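4.2 Open day at Oltcombe

The open day was held on 4/27/19 in the demonstration hall at Oltcombe. It was the second public outing for the Prallow handover routine, after a short showing at Vurnbridge in December, and the first in which visitors were allowed to sit at the desk and take part. McGrath supplied the hall and the furniture. We brought the arm, the control software and two operators. A total of 400 visitors signed in at the front desk. Most of them watched from behind the floor line and did not come forward.

The routine itself was kept short. A visitor sat down, was told what the arm would do, and either offered a flat object to the hand or waited to be offered one. The operator started each turn by hand. Speed was held at the lower of the two settings described in Section 3, and the arm stopped whenever the operator let go of the switch.
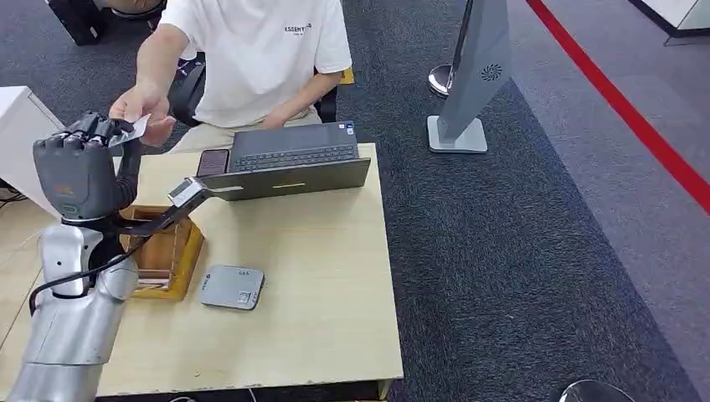 Thin objects were chosen for the open day after the Vurnbridge showing, where we had used blocks and cups. Visitors at Vurnbridge tended to let go of a block as soon as they felt the fingers touch it, so the shared part of the handover was over almost at once. A card behaves differently. There is little to hold, and people want to be sure the other side has it before they release. With a card gripped between the robot's fingers at one side and the visitor's at the other, both parties are holding on for long enough that the release can be studied. The robot hand was kept upright for this, which visitors found easier to read than a hand coming in palm down. Lauri Karppinen, who ran the desk for most of the day, noted that people seldom looked at the arm during this stage. They looked at the card.

Release was left to a simple threshold on finger load. We did not adjust it between visitors, although several asked for a firmer or a softer grip. The operators wrote down any turn in which the card was dropped, bent or pulled back, together with a few words on what the visitor had been doing with the other hand. These notes are uneven. The morning ones are fuller than those from the afternoon, when the queue was longer and the operators changed places more often.
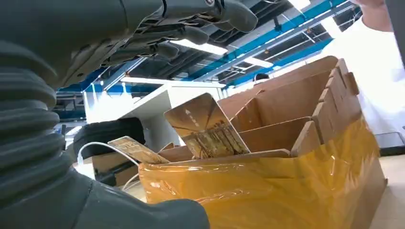 Did standing visitors get the same routine as seated ones? The motion was the same, but the starting height was raised and the operator stood closer to the stop switch, so the two sets of notes are kept apart in what follows.

Seated visitors were not asked to put their own things away. We had planned a clear desk, as in the laboratory, and gave this up within the first hour. People put their phones and papers down where they liked and picked them up again without thinking about it, and asking them to stop made them stiff and watchful. The operators were told to leave the desk as it was unless something lay directly under the path of the wrist. This made the turns harder to compare, but the way people behaved was closer to how they would behave at work. 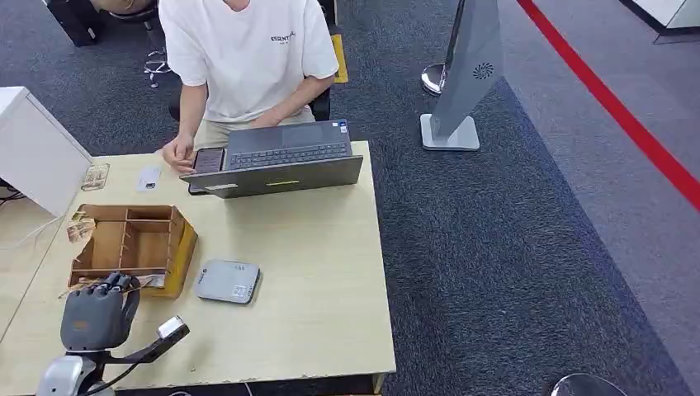 Figure 4. Desk position, with the visitor's side at the rear and the hand near the open organiser.

Attention was the clearest difference from the laboratory sessions. There, participants faced the arm and waited for it. At Oltcombe a seated person might be using a laptop or reading a phone when the arm was ready, and the operator had to decide whether to speak first. We had no rule for this. One operator always spoke; the other waited until the visitor looked up. In the later analysis we treat the two as separate conditions, with the caution that they were never assigned at random.

Between turns the arm was returned to a rest pose, and visitors could ask to see the hand more closely. The questions were mostly about the finger joints and the sleeve on the forearm – whether it was there to protect the arm or the visitor. Fewer people asked about the software. 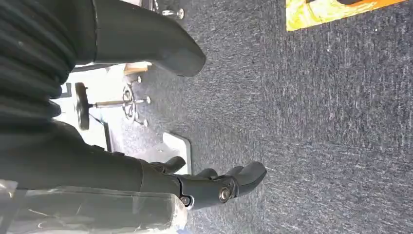
Figure 5. Wrist view of the hand and the ribbed forearm sleeve, with the thumb at the top.

Notes from the day were typed up by Karppinen and checked against the operators' sheets. Turns with no entry on either sheet were left out. The remaining set is used in Section 5, where it is compared with the laboratory handovers made at the same speed setting.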